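Speaker notes - "Two grippers, one shoebox"
Declan Harawira, August 14, 2022

Slide 1: Hello

Say hi, check the clicker, drink some water. Don't apologize for the accent.

I'm Declan, I work on manipulation at Trundiron, and I've spent most of this year arguing with colleagues over fingers. Robot fingers! We had two finger designs for the same two-finger gripper, and both sides were completely sure. So we set up a comparison, and I'm going to tell you how it went, including the parts where I was wrong.

Quick show of hands: who has changed fingers in the middle of a project? Keep them up if you wrote down why. (Wait for the laugh. If no laugh, move on.)

Slide 2: The task

We picked shoes. Open the box, get the shoe out, put the shoe back, close the box. A shoe is a lousy shape for a parallel gripper - it's curved, it rolls onto its side, and there's no obvious place to grab. And the box gives you walls to bump into the whole time.

Two arms, so one can hold while the other reaches. At the start I had the left arm doing far too much. Now it mostly waits with its jaws open until it's needed, and the right arm goes in for the shoe.
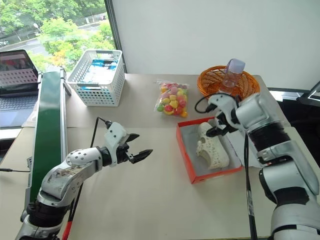

Slide 3: The two sets of fingers

Set one is the Grunico set. Stiff, toothed, bites well on anything with an edge. Set two is the Doolan set, which has a softer pad and gives a little when it touches.

My bet was on Doolan, and I said so loudly in February, in front of people who remember things. My thinking was that soft pads would forgive a bad approach angle. They did, a bit. What I hadn't thought through was the thickness. Between a shoe and the box wall you have very little room, and the Doolan pad eats 18 millimeters of it per finger.

Pause here and hold up the spare fingers. Pass them down the front row, and get them back this time.

Slide 4: How we ran it

We did 200 attempts per set with the same controller settings, then another 300 where each set got its own tuning. The second batch was Idport's idea - they supply our controller - and I grumbled, since it meant a lot more evenings. They were right. Comparing both on one shared tuning mostly tells you which fingers the tuning was written for.

Force limit, closing speed and the settle time before lifting are the ones we touched. Everything else stayed put. If somebody asks about the full parameter list, it's in the backup slides.

Slide 5: Cameras

This is the bit I get the most email about, so slow down.

The overhead view is great for deciding which arm should move. It's much less great in the last stretch, when the gripper is down in the box and hiding the exact thing you want to look at. For that we lean on the wrist view. You get both fingertips and whatever sits beyond them, and you can judge whether you're lined up with the box before you commit.
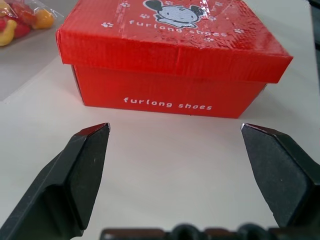
The trouble with the wrist view is shine. Plastic on a lid throws white streaks all over the place, and our edge finder loved those streaks, it would happily lock on to one and call it a corner. We turned the exposure down and things got better. Then we stopped trusting any single view of the lid and asked for the same edge from two wrist positions before closing the fingers. Slower, sure, but I'd take slower over a crushed box any day.

Slide 6: Where we landed

Grunico for the box work, with a lower force limit than we started with. Doolan stays on the shelf for bags and soft stuff, where I still think it's lovely. The tuned batch closed most of the gap between them, so please don't go home and throw out your soft fingers on my account.

Next up is a longer run, 1000 attempts with the fingers swapped partway through so we can see how wear plays into it.

Slide 7: Questions

Leave this one up. If it's quiet, ask the room what they use for shiny packaging, because I'd love to steal a better fix. Collect the spare fingers!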